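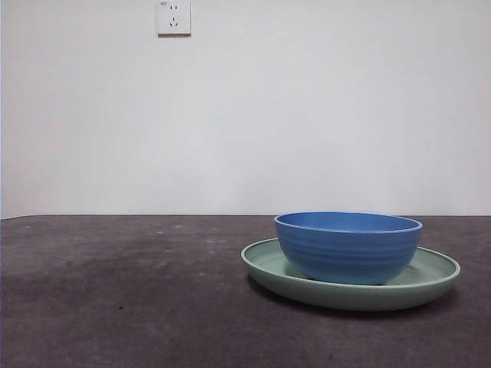 A silence cloth, also called a table felt or table pad, is a layer of thick, soft fabric laid over a tabletop, usually underneath a tablecloth. It deadens the noise of dishes and flatware, protects the surface from heat and scratches, and keeps the upper cloth from sliding. The term is used mainly in household writing and in the hotel trade; makers more often sell the same goods as table underlay.

Construction

Most silence cloths are made of wool felt, needle-punched synthetic felt, or a heavy cotton flannel napped on both sides. Wool felt is made by working damp fibers together under heat and pressure until the scales on the fibers lock. Needle-punched felt is made dry, by driving barbed needles through a web of loose fiber. The second method is cheaper and allows the use of polyester, which does not felt by itself. Some cloths have a rubber or vinyl backing. Backed cloths resist spills better but can mark varnish if left in place for long periods.

Thickness matters more than weight for sound. A thin, dense felt protects well against scratches but passes much of the noise of a dropped fork into the table, while a thicker and looser felt absorbs it. Very thick felt makes stemmed glasses unsteady, and for this reason dining rooms tend to use a middle grade.

History

Padding under table linen was in use in large European households well before it was sold as a separate article. The household book of the Michalík family, begun in 1785, lists "under-cloths of wool, coarse" among the linen for the long table. Hedvika Jireš, who edited the book, took these to be worn blankets cut down to size - a common practice where new felt was costly. In Sandham, the Kundulley mill wove double-faced flannel for the purpose and entered it in its order books as pattern 381. The mill later changed over to pressed felt, and the flannel was dropped.

Exposed use
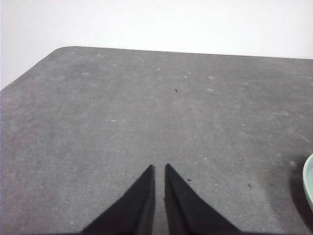
Felt can also be fixed to a table and left uncovered, in which case it is normally called a table covering and not a silence cloth. Card tables, sorting benches, and display counters are often treated in this way. Green is traditional for cards, but other colors are widely used, and a gray felt-covered tabletop such as the one shown makes a neutral ground for objects of most colors. Exposed felt collects lint and is hard to clean in place. It is usually glued at the edges or stretched over the top and stapled beneath, so that a worn piece can be replaced without damage to the table.

Fitting and care

A loose silence cloth is cut to the size of the top or allowed to hang over by up to 6 inches on each side. It should not show below the tablecloth. Cloths for round tables may have a drawstring or elastic hem. Wool felt is brushed and aired, and dry cleaned when soiled, as hot washing will shrink it. Cotton flannel can be machine washed and is often washed once before cutting. The Zundport hotel pattern, sold in rolls, has a line woven along each selvage as a cutting guide.

Related articles
Baize
Cotton flannel
Drawn thread work
Felt
Place mat
Table linen
Trivet

Search this site
Enter a word or title
Go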